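Comparing two grippers on a desk-filing job

If you have a small arm and a choice of hands to put on the end of it, sooner or later you will want to know which one copes better with ordinary office things. We had the Bildale two-finger gripper and the Rangel suction cup on the bench at the same time, both running on a Rendorent arm, and it took us a good deal longer than it should have to work out a fair way of testing them against each other. I'm writing the method down so you can borrow it (and, I hope, skip a few of our cups of tea).

The job is putting document folders into an upright desk organiser and taking them out again. It sounds easy! A folder is thin and a bit slippery, it bends when you don't want it to, and the slot you are aiming at is narrow.

Step one: do it by hand first

Before you bolt anything on, do the whole job yourself with a head camera on, slowly, and then do it again. You want a record of where a person takes hold and how the folder is turned on its way, because those are the grasps you'll be asking each gripper to copy or to find a way round. Keep your elbows low so your sleeves stay out of the view as much as possible. 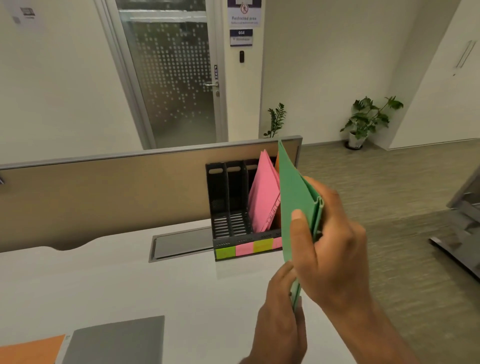

Green folder, one hand near the top of the spine and the other underneath.

Look through your recording with the grippers beside you on the table. A grasp by the spine suits the Bildale nicely, as its fingers can close on the edge. The lower hand is harder to replace, and you may need a small shelf or a second contact point to stop the folder swinging.

Step two: sort the grasps into kinds

We ended up with edge grasps, flat presses and mixtures of the two. Don't be too strict about it. Mixtures are very common with folders, and I'd suggest giving them their own column in your notes instead of squeezing them in with the others. In the next one the left hand has the edge of the FINANCE folder and the right is spread across its face, a mixture if ever there was one. 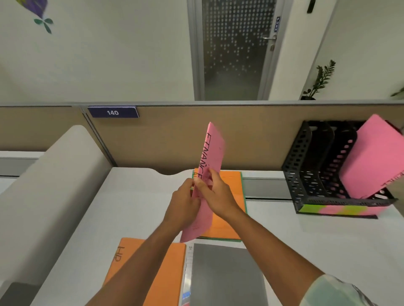 One reader wrote in to disagree with us here, saying that a flat press should never be scored for a suction cup at all, as the cup pulls where a palm pushes, and that we'd been flattering the Rangel by treating them alike. It's a fair point, and we now mark such tries separately.

Step three: lay the folders out the same way every time

Write on the folders in large letters, lay them on the desk, and take a still from the head camera before each run so you can put everything back. A little overlap is good for the test, because picking up a folder that's lying on another is where the suction cup earns its keep and where fingers tend to take both. Let the camera see the organiser too. 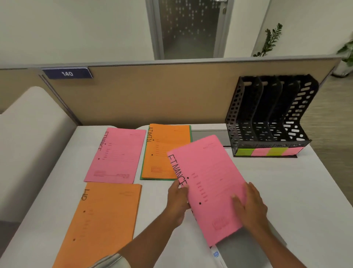

Step four: run the tries

Set the Prunance controller to its slowest speed and leave it there for both grippers, however tempting it is to nudge it up once things are going well. Let the arm rest for 5 seconds after each release, so that a folder which is going to slide has time to do it. We kept going until we had 267 tries in the log, which is more than you need, but we'd changed the cup halfway through and had to start that part afresh.

Count a try as good only if the folder is fully in the slot and the ones next to it haven't shifted. If you have to touch anything, it's a miss, even if you only meant to help.

Step five: swap and repeat

Change the gripper, re-measure the tool length, and check it against a corner of the desk before you start. We forgot this once in July and spent a whole afternoon blaming the cup.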